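Flalus (software)

Flalus is a grasp planning and gripper control package for robot arms with two-finger grippers. It takes images from a camera mounted at the wrist, proposes grasp poses, and sends finger and arm commands to the robot controller. It is developed by Nogueira, which first released it in August as an add-on to its motion library Trerex. It has been a separate package since version 2.

Overview

Flalus runs as a set of processes that exchange messages over a local network. The perception process handles camera images, the planner chooses a grasp, and the executor turns the chosen grasp into a timed path. Each can be restarted without stopping the others. Settings are kept in a single text file that lists the arm model, finger dimensions, camera position and speed limits.

The planner was written for wrist cameras and does not require a fixed overhead view. An overhead camera can be added as a second source, in which case the two views are merged before planning.

Perception

Images are first corrected for lens distortion. A segmentation model then divides each image into background, gripper and candidate objects. The parts of the gripper that always fall inside the camera's view are removed with a stored mask, which is made during setup by recording the fingers at several opening widths. If the fingers are replaced, the mask has to be recorded again.

Translucent and glossy items are a known weak point. Depth values on such surfaces are often missing, and the software falls back on outlines taken from the color image. Objects only partly in view are marked as incomplete, and no grasp is proposed on them until the arm has moved and taken another image.

Planning

For each complete object, the planner samples up to 2,000 candidate grasps and scores them on finger clearance, contact angle and distance from the object's estimated center. Candidates tilted more than 45 degrees from vertical are dropped by default. The seven best are passed to Trerex, which checks them for collisions and returns the first that the arm can reach.

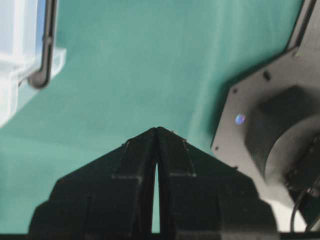
Wrist camera view with the two gripper fingers close together over a teal surface. A translucent object is partly visible at upper left.

Control

During the final approach the executor lowers the arm's speed and compares new images with the planned pose. Small errors are corrected along the path. Larger ones cause the arm to back away and the planner to start again. Finger force is limited in software, and the limit can be set separately for each object class.

Tools and versions

A viewer named Bremex is supplied with the package. It replays recorded runs and shows the mask, the candidate grasps and their scores over the camera image. Logs from earlier versions must be converted before they can be opened.

The current stable version was released on 13/03/2025. It added mask recording from within Bremex and removed support for the old Trerex message format.

See also

Grasp planning
Hand-eye calibration
Motion planning
Visual servoing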